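Workshop Tips: Software for a Two-Armed Robot on Plug and Cord Work

Posted Wednesday, June 20, 2018

Every few weeks I get a note asking which software package will make a pair of robot arms plug things in. The sellers say theirs will. I have run Skultau for planning and Zana for the camera side long enough to doubt most of what is printed on the box, and these tips come out of that. Take them for what they cost you.

Start with the table before you touch a setting. Perception software is sold as if it can cope with any surface, and maybe on the sales floor it does. Mine finds a white plug on a white bench about as well as I find my glasses. Put down something plain and dull in a color that differs from your parts. Tape the corners flat. If there's a fold, run it straight across and keep the work off it.

Don't trust the confidence score. Zana will tell you it is nearly certain it has found a plug, and it will be just as certain about the molded lump in the middle of a charger cord. Save the bad guesses in a folder and look at them once a week. I had 216 of them by the end of the first month, and most were cable. A threshold slider won't fix that. More labeled pictures of cable might.

Teach the cord as a separate thing from the plug. Most planners treat whatever is in the gripper as a stiff block, and a plug on a cord is a stiff block with a snake tied to it.

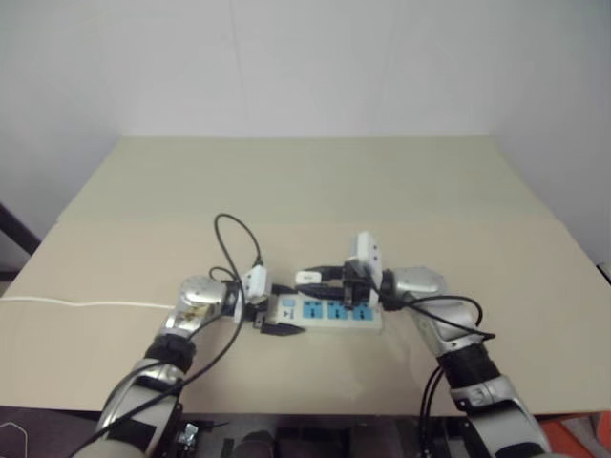
Skultau has a box marked "attached object" where you can give the held part a size. Make that size bigger than the plug, on the cord side, by more than you think is reasonable. The planner will complain that it can't find a path. Let it complain, then move the start pose. I'd take a refused plan over a cord wound twice around a wrist joint.

Plan one arm at a time until you are bored with it. The two-arm mode in Skultau is the feature everybody buys it for, and I have turned it off more often than on. With both arms moving, a small error in where the left one thinks the outlet is becomes the right one's problem too. Park one, move the other, and write down how long it takes. Then try both together and see if you saved anything. On my bench it came to 7 seconds, and the log took a lot longer than that to read.

Check the angle before the push. A planner that gets you to the outlet has done the easy part. Set up a stop point an inch above the socket, take a fresh picture there, and let the software correct the turn of the plug from that picture only. Old pictures are the cause of half my bent prongs. Do all of this with the strip unplugged from the wall, please.

Put a limit on the force and leave it alone. Somebody will tell you to raise it when the plug doesn't seat. Telemon, the control add-on, even suggests this in a pop-up. If a plug won't seat at a force your own thumb would use, it is crooked. Back off and look again.

Read your logs before you read the forum. Fakir is the free log viewer, it's ugly, and it has been more use to me than anything I paid for. Sort by joint error and skip to the big numbers. My worst run had 1733 warnings, nearly all of them the same line about a late camera frame. The cure was a shorter cable to the camera.

Don't update on a work day. The October update to Telemon changed the order of two joints in the saved poses and mentioned it on the last page of the notes. Keep a copy of the old version and your pose files on a separate stick, and after any update run the arms at the slowest speed with nothing in the grippers.

As for the learning module that's supposed to replace all this, I gave it 2164 tries' worth of recordings and it got good at the one outlet in the one spot. Slide the strip over a hand's width and it went for the old place. I may try again when they drop the price.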